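Review of Renik 2, motion planning and control software for small arms

Renik 2 is a planning and control package published by Lecomte. It takes a target pose, plans a path for the arm, checks that path against a list of known obstacles and sends the joint commands. The Treltport teaching workshop evaluated it over 7 sessions with a view to replacing Sarnum, the package now in use on its small tabletop arms.

**Installation and set-up**

Installation was completed without difficulty from the supplied archive. The arm is described in a single text file, and the file for our model required two corrections to the joint limits before the planner would accept it. The error messages at this stage were clear and gave the line number. Calibration is guided on screen and may be repeated at any time without restarting the program.

**Planning**

The planner is the strongest part of the package. A typical request was answered in 330 milliseconds on the workshop's ordinary desktop computer. Obstacles are entered as simple boxes. An open container must therefore be built from 5 of them, four sides and a floor, and the manual does not mention this. Staff who entered a carton as one solid box found that every goal inside it was refused, with no explanation beyond "goal not reachable". A ready-made container shape would be a welcome addition.

**Control and perception**

Speed limits can be set for each joint and are kept when a new project is opened. The perception module is less complete. It locates a plain-coloured block by its colour, and the threshold must be adjusted by hand whenever the lighting changes. Reflections from a dark, smooth surface call for particular care. The preview window, which draws the planned path before any movement, was used throughout and is recommended to all new users.

**Cube and carton task**

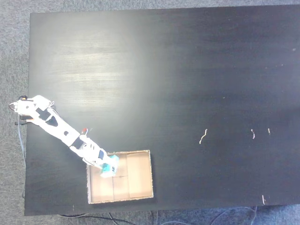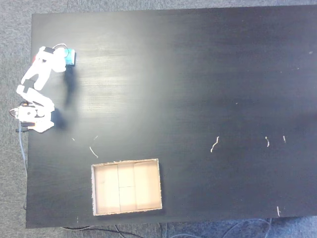 The task was run with the default planner settings and a reduced wrist speed. Logs are written as plain text and may be opened in any spreadsheet.

**Recommendation**

The workshop recommends Renik 2 for planning and control. Departments that depend on camera input should keep Sarnum for that purpose until the perception module has been revised.

**Comment received**

Quentin Perrin: The refusal of goals inside a solid box is correct behaviour, but I agree that the message is poor. Turning on the detailed log will at least name the obstacle concerned. I would also ask the reviewers to test replanning when the target is moved during a run, as that is where Sarnum has given us the most trouble.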